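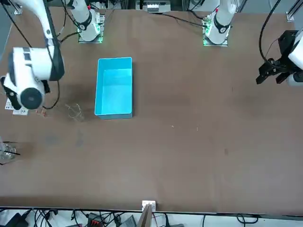 つや消しの茶色い天板が広がる、ステリーの作業台

シャリフィ館の3階に入っている共同実験室「ステリー」で、9月から器具の片付けルールが新しくなります。名前は「エレン方式」。もう聞いたよという方もいると思いますが、掲示板の紙がかなり小さい字だったので、利用者のひとりである私が、説明会で聞いてきた話をまとめて書いておきますね。

いちばん大きな変更は、使い終わった器具をいったんまとめる「置きカゴ」の扱いです。これまでは台の端に各自が好きに寄せて帰る、というゆるい運用でした。私もけっこうやっていました、すみません。翌朝来た人が、これは使っていいのか、洗うのか、誰かの続きなのか分からなくて困る、という声がずっとあったそうです。そりゃそうですよね。

新しいルールでは、帰る前に台の上のものを一度プラスチックの箱に集めて、そこから棚に戻します。箱のまま置いて帰るのはナシ。説明会ではここを何度も念押しされました。箱は一時置きで、しまう場所ではない、と。うちの台所の「とりあえずカゴ」がどういう運命をたどったかを思うと、耳が痛い話です。

箱の色はシアン、つまり明るい水色っぽい青です。説明会では「もっと落ち着いた色のほうが」という意見も出ていましたが、私はこの色に一票でした。天板が茶色なので、とにかく目立つんです！グレーや茶系の箱だと、荷物の陰に入ったらもう見つかりません。縁が少し外に開いた形なのも、私は好きです。手をかけて持ち上げるときに楽そうで。

器具を選んだのは、備品の面倒を見ているプリビクさん。担当の方の話では、カタログを眺めて悩んだ時間のほうが、注文にかかった時間よりずっと長かったとか。わかります、収納用品ってそうなりますよね。

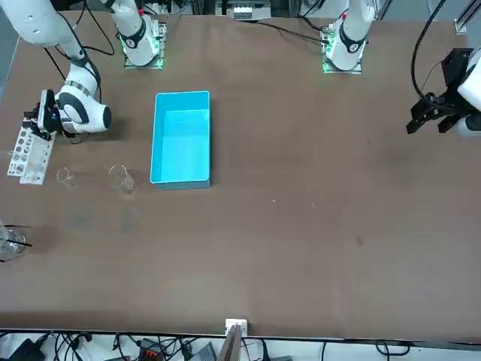
で、意外に盛り上がったのが試験管立ての話でした。ステリーにあるのは白くて、丸い穴がずらっと並んでいて、穴の大きさがまちまちのタイプです。太い管も細い管も一緒に立てられて便利な反面、細い管を大きい穴に入れると斜めに傾くんですよね。気になる人はものすごく気になるらしく、「穴に合う管だけ立ててほしい」という要望が複数の方から出ました。結局、ルールとしては決めず、お願いとして棚に一言貼ることになりました。

それから、試験管立てを箱に入れるときは、先に管を全部抜いてから。立てたまま持ち運ぶのは禁止になりました。抜いた管は流しの横のトレーへ。私は正直これがいちばん忘れそうです。付箋に書いて手帳に貼っておきました。

ビーカーについては、箱に入れない、が正解です。透明なガラスものは箱に入れるとほかの器具とぶつかるので、台の上に立てたまま最後まで残しておいて、最後に手で棚へ運びます。箱のすぐそばに置いておくと忘れにくいですよ、と教えてもらいました。透明なものって、片付いた気になって電気を消したあとに「あっ」と気づくことが多いので、これは助かるコツです。なお割ってしまったときの負担金は、ビーカーの大小にかかわらず1個2,000円で据え置き。値上げの噂が流れていましたが、そこは変わらないとのことで、会場にほっとした空気が流れていました（何人か、心当たりのありそうな顔をしていました）。

台の拭き方も少し変わります。今までは濡れ布巾でざっと、でしたが、これからは先に乾いた刷毛で細かいくずを払って、それから固く絞った布巾で拭く、という順番です。つや消しの天板は、くずを引きずったまま濡れ布巾でこすると、薄い跡が残りやすいそうで。私は気にせずゴシゴシやっていた側なので、これも反省です。刷毛は入口の脇にかけてあります。柄の長いほうは床用なので、台には使わないでくださいね。

開室時間は今までどおり、午前11時から。ただし9月の最初のうちは、開室してすぐの時間に棚のラベルの貼り替え作業が入ります。その間も台は使えますが、棚の前は少し混みそうです。ゆっくり使いたい方は午後に来たほうが落ち着いてできるかもしれません。私は貼り替えを見たいので朝から行くつもりです。ラベルライターのあの音、好きなんですよ。

ちなみに「エレン方式」の名前の由来も聞いてみたんですが、説明会を仕切っていた方も「前の部屋の頃からそう呼んでいたので」としか知らないそうです。もし由来をご存じの方がいたら、ぜひ受付のノートに書いていってください。私が勝手に喜びます。

ルールをまとめたチラシは2,000部刷ったそうで、シャリフィ館の1階の案内所と、ステリーの受付で配っています。中身は掲示板のものと同じですが、字はだいぶ大きくなりました。裏面は棚の配置図になっていて、どの段に何を戻すかが分かります。ラベルの貼り替えが終わるまでは図と実際の棚がずれている段もあるので、迷ったら受付に声をかけてほしいとのことでした。

あと、説明会で配られた資料のうち、箱の置き場所が「流しの下」になっている版は古いものです。新しい版では「棚のいちばん下の段」。私の手元にあるのも古いほうだったので、次に行ったときに取り替えてもらいます。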